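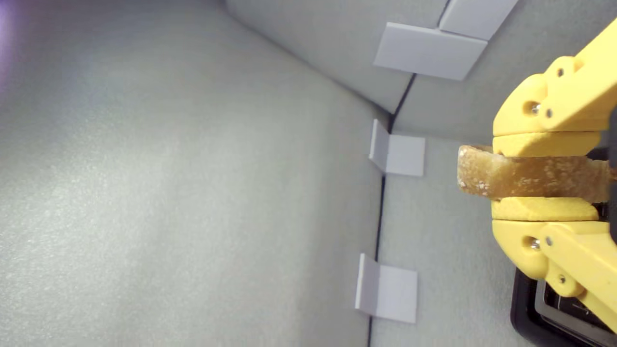 Gronis gripper, plastic yellow fingers closed on a crumbly bar.

Gronis two-finger gripper and leader handle: review
Reviewed by Rongrong Wan

The Gronis is a printed gripper sold with a matching leader handle. You squeeze the handle, the gripper follows, and the software logs both along with the camera streams. Ours came from Prevdale for $683, with no arm and no cameras included. We have used it since December to record demonstrations of small kitchen jobs, mostly loading a toaster.

Assembly

The fingers arrive as separate printed parts with a bag of small screws. The holes are undersized and the screws cut their own thread, so use a hand driver and stop when the head seats. I stripped one joint on the first evening. Gronis supplies the print files, and a replacement link from our own printer fit without sanding.

The handle is already assembled. Its trigger spring is stiff for long sessions. Zhenhua Long swapped it for a lighter one and recorded noticeably longer before needing a break. I left mine stock and had a sore thumb.

Grip

Toast is a fair test of a gripper. It is light, it varies in thickness, and it sheds crumbs or breaks if held too hard. The linked fingers close evenly at the tips and hold a slice by one end without much squeeze. There is no force feedback at the handle, so the operator judges pressure by eye. New operators crush the first few slices. The software has a closing limit that helps, but it is buried in a config file and has to be reset after every firmware update.

Sideways stiffness is the weak point. Push the tip of the slice against the rim of a slot and the fingers flex before the arm stops.

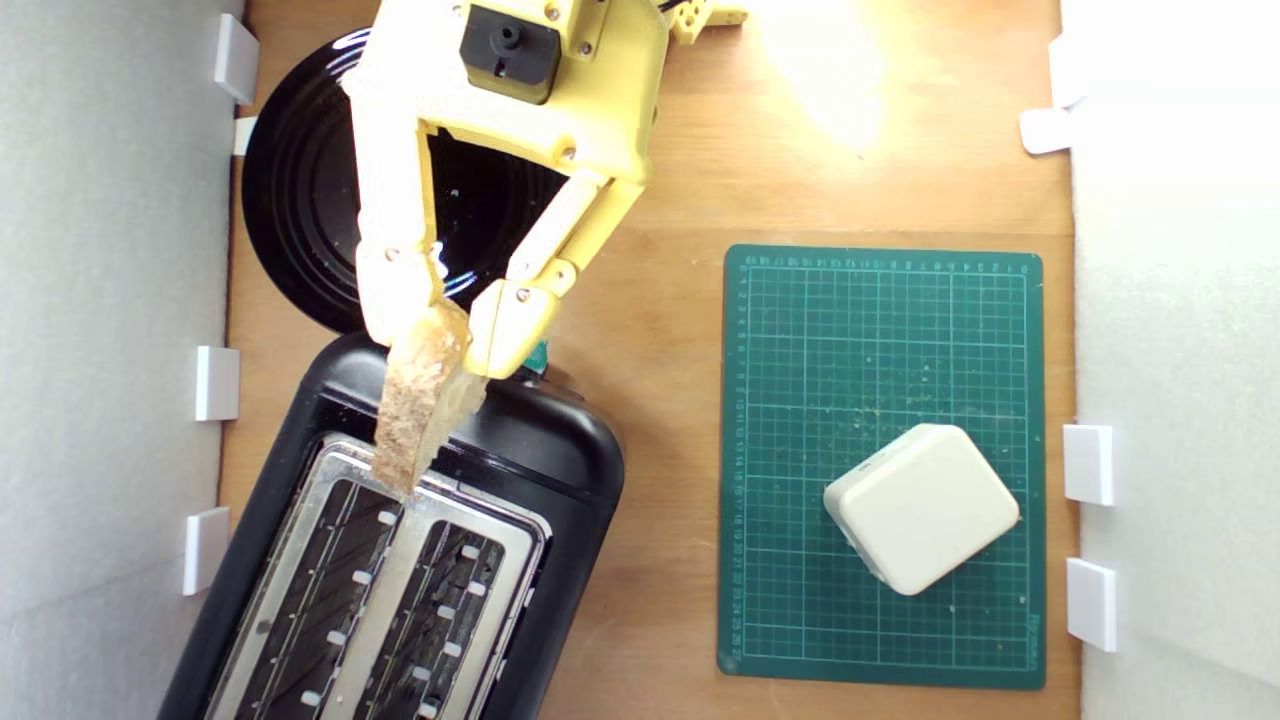 With a vertical approach the flex matters less, and most of our usable demonstrations come straight down over the slot. Angled approaches had to be slowed well below the speed I would use by hand, and a policy trained on slow data will also be slow.

Lag and logging

Measured lag from trigger to finger was 28 ms over a wired connection. Wireless was worse and uneven, and I stopped using it. Across 962 recorded episodes, the logger dropped none, but it stamps gripper position and video from separate clocks. We align them afterwards with a script. The manual does not mention this.

Compared with the Olska

The Olska handle costs more and has a softer trigger, real force feedback and a metal linkage. It is also heavy at 690 g, and its fingers are too broad for a toaster slot. For drawers and jars I would take the Olska. For thin food I prefer the Gronis.

Verdict

Good value for a lab with a printer and some patience. Replace the spring, stay on the cable, and check the clock offset before recording anything you intend to keep. Spare servo horns are on back order at Prevdale - buy one with the kit if they have it.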